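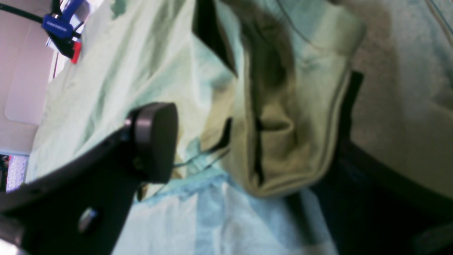

Apuntes de clase - Tema 4: Fibras, tejidos y acabados

Lo que sigue son los apuntes del lunes, algo más ordenados que la clase. Quien no asistió puede leerlos; quien asistió y miró el teléfono, también.

4.1. Del hilo a la tela

Una tela de calada se hace con dos sistemas de hilos que se cruzan en ángulo recto. La urdimbre va a lo largo del telar y soporta la tensión; la trama pasa de lado a lado y se lleva menos disgustos. En el examen del año pasado, 15 personas los confundieron. La urdimbre se monta antes de tejer. Si hace falta tatuárselo, adelante.

Los tres ligamentos básicos:

Tafetán: uno por encima, uno por debajo. Firme y sin misterio.
Sarga: el punto de ligadura se desplaza en cada pasada y aparece la diagonal. Los vaqueros son sarga, aunque en clase alguien defendió lo contrario con mucha convicción.
Raso: bastas largas y ligaduras dispersas. Brilla mucho y se engancha con todo.

4.2. Por qué se arruga una tela

Al doblar una fibra de celulosa, los enlaces de hidrógeno entre cadenas se rompen y se vuelven a formar en la posición nueva. La humedad facilita el proceso, y de ahí que la plancha lleve vapor. El lino se arruga con solo mirarlo, la lana se recupera bastante bien y el poliéster apenas se entera.

Influyen también la torsión del hilo, la densidad y el ligamento. Una sarga suele arrugarse menos que un tafetán del mismo hilo, porque sus hilos tienen más libertad para moverse.

4.3. Un poco de historia

Arkwright patentó su máquina de hilar en 1769. La fecha entra en el examen; la biografía, no. Recuerden que movida por agua pasó a llamarse water frame, y que daba un hilo con resistencia suficiente para la urdimbre (véase 4.1, otra vez).

4.4. El título del hilo

El tex es la masa en gramos de 1000 metros de hilo. Si 100 metros pesan 2 gramos, el hilo es de 20 tex. No hay truco - pese a lo cual cada curso aparece alguien con 200.

Para la próxima sesión

Leer el capítulo de Halima Okoth sobre acabados y traer un retal de algodón sin planchar. Las dudas, a Fidel Sepúlveda, en tutoría.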